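Bench Cell Practice Gallery: Bin Fixing, Cables, Object Sets
Lunari Handling Lab, Milldale
Compiled by Analyn Navarro

14 shares | 5 comments

The gallery accompanies section 2 of the Lunari bench cell rules, which cover small arms picking mixed household items out of a bin. The rules apply to every bench cell on the Milldale site, including those on loan to Millomeck. Captions are kept short. The rule text follows. 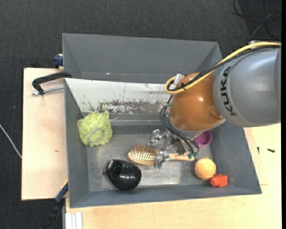

Arm over the bin, gripper down, mixed items on the bin floor. 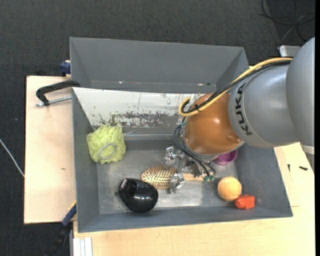

Fixing the bin is the first item on the start sheet, before power is applied to the arm. A bin that shifts by a few millimeters during a run makes every recorded grasp position after that point doubtful, and the error is hard to find later. Friction alone is not accepted as fixing, whatever the bin weighs. The black clamp with the silver screw on the left side of both pictures is the type of fixing the rule has in mind: it can be checked by eye from the operator's position and by hand once the arm is stopped. Tape and double-sided pads are not accepted. Clamp screws are tightened by hand only. Tools have cracked two bin edges.

2.1 Clamp check
Check each clamp at the start of the shift and again after any contact between the gripper and a bin wall. Enter the result on the sheet, with initials. If a clamp has moved, the bin is re-registered and the run gets a new number. Do not continue the old one.

2.2 Cables
Cables that travel with the arm need enough slack for the full wrist rotation and no more. The yellow cable looped over the wrist is the one to watch during the slow rotation test. Run the test at reduced speed through the complete working range, with one hand on the stop button. A loop that can reach the fingers at any point in the range is a fault — re-route it and repeat the test from the beginning. Cables on the floor stay outside the operator's standing area.

2.3 Object sets
A set should mix soft, rigid and rounded items. The mesh bath sponge, the hairbrush and the pale orange ball would each count toward a different class. Sets are logged by item, and a damaged item is replaced with the same model where one can be bought. If the replacement differs, the set receives a new letter.

2.4 Bin surface
Scuffs and stains on the walls are acceptable. Burrs, sharp edges and loose flakes are not. Painting over marks between runs is not permitted, as it changes the background for the vision system. Bins are replaced on condition, with no fixed interval.

2.5 Reaching in
No hand enters the bin unless the arm is stopped and the stop is confirmed on the pendant. A pause in the program is not a stop. This includes short reaches to turn over a single item, which account for most of the entries in the near-miss book.

Records
The Navarro sheet (form 1083) is used for all of the above. Sheets are kept for 38 months. The older two-page form may be used until the end of September, after which it will be returned unsigned. Corrections to this page go to the cell desk and should quote the paragraph number.

Last revised Thursday, April 29, 2021

Share this gallery | 5 comments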